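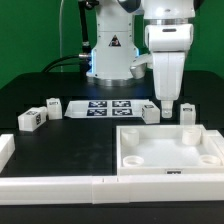 White arm, black table, green wall, blue lights on.

The Skodetti Letter Circle: your questions answered

We get a fair few of the same questions from new members (and from people who are still making up their minds, which is quite all right), so we've gathered them up here. Do have a read before you write in, but if your question isn't covered then please write in anyway. We're a letter-writing club, after all, and we like the post.

What is the Letter Circle?

It's a way of finding somebody to write to. You tell us a little about yourself, we match you with another member, and the two of you write to each other by ordinary post for as long as you both enjoy it. It began as a few people in Plukley swapping letters over one wet winter, and it has grown well beyond the village, but it still runs in much the same way. You send us a form, a person reads it, and that person has a good think about who you might get along with.

How do I join?

Print the joining form from the website and fill it in by hand if you can. We do like to see handwriting, however dreadful you think yours is! If you can't print it, send us a note with your name, your address and a paragraph or two about what you like and what you'd be happy to write about. "I like reading" is a perfectly good start, but "I like reading old cookery books in the bath" makes matching a great deal easier.

What does it cost?

Joining is £5 a year, and that covers the matching and the newsletter. You buy your own stamps and paper. If the fee is a worry, write "please waive" at the top of the form and we'll do so without asking you anything further.

How long before I hear from someone?

Usually a few weeks, though it can be longer after Christmas, when everybody has been given nice notepaper and wants to use it. We'd rather keep you waiting a little while than match you with the first name on the pile. When we've found somebody we write to you both on the same day, and it's up to either of you to send the first letter. If you're both the shy sort you may find yourselves waiting politely for each other, so do be brave and go first. 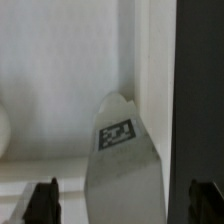 What on earth do I put in a first letter?

Whatever is nearest to hand. What you had for lunch, what the weather is doing to the garden, the argument on the bus. People get into a terrible state over first letters and feel they ought to set out their whole life in order, beginning with where they were born, and it does make for heavy going at both ends. A page is plenty. Ask a question or two so that your correspondent has something to hold on to when they sit down to reply, and then sign off and get it in the post before you start fretting over it.

How often should I write?

That's between the two of you. Once a month suits a lot of our members, while others send a postcard every few days and a proper letter when there's news. It helps to say early on what you can manage. If you know that you'll be slow in the summer – lambing, visitors, exams to mark, whatever it may be – mention it, and then your friend won't be left wondering if they've said something wrong.

Do letters have to be handwritten?

No. Plenty of members type, and some have to, for the sake of their hands or their reader's eyes. There's a box on the form for large print, and please tick it if you'd find that a help. The only thing we ask is that letters go by post, at least to begin with. What you do after that is your own affair.

Which paper and pens do you recommend?

We try not to be fussy. A lined pad and a biro have carried many a good friendship. If you'd like something nicer, members often speak well of the Lakatos writing pad, an 80-sheet one with a faint cream tint. It takes fountain pen ink without the words coming through on the other side. Do try your pen on the back page first, particularly if you're left-handed, as some inks are slow to dry and you'll end up with a blue wrist.

Can I send presents?

Small flat things are lovely: a pressed leaf, a recipe, a teabag, a cutting from the local paper. We'd ask you not to send money, or anything that would leave the other person feeling they owed you something. Please be careful with seeds if your friend lives abroad, as most countries have rules about them. 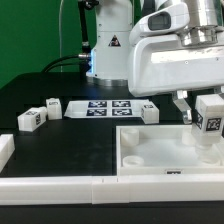 Is it safe to give out my address?

We never pass on your address until you've both agreed to the match. If you'd prefer not to share it at all, you can use our forwarding service: your friend writes to you care of us, and we pop the letter into a fresh envelope and send it on. It adds a few days and you'll need to keep us supplied with stamps. And if you ever receive a letter that makes you uncomfortable, stop writing and tell us straight away. You don't have to explain yourself to the other person. We'll do that part.

Is there a lower age limit?

Yes, members need to be 19 or over. We're asked quite often about schools and youth groups, and we're sorry to say that we haven't the means to look after younger writers properly.

What if we don't get on?

It happens, and there's no shame in it. Give it a few letters if you can, as some people take a while to warm up on paper. After that, drop us a line and we'll find you somebody else. A short, kind note to the first person is much appreciated, and if you can't think what to say we have some wording we can send you.

Can I have more than one correspondent?

You can indeed. We start everyone with one and you may ask for another whenever you feel ready. One member got up to 10 at one time and had to take a fortnight off in November to catch up, so go gently.

What is Nodis?

Nodis is our newsletter, which comes out four times a year by post. It has members' letters, a puzzle, a page of swaps and the occasional grumble about the price of stamps. Contributions are very welcome and needn't be polished. Anything for the autumn number should reach us by 17th July, please, and do put your name on the back of each sheet, as they get shuffled.

I'm moving house. What should I do?

Tell your correspondent first and then us. If you've lost touch with somebody because one of you has moved, write to us with their name and we'll forward a letter to the last address we have.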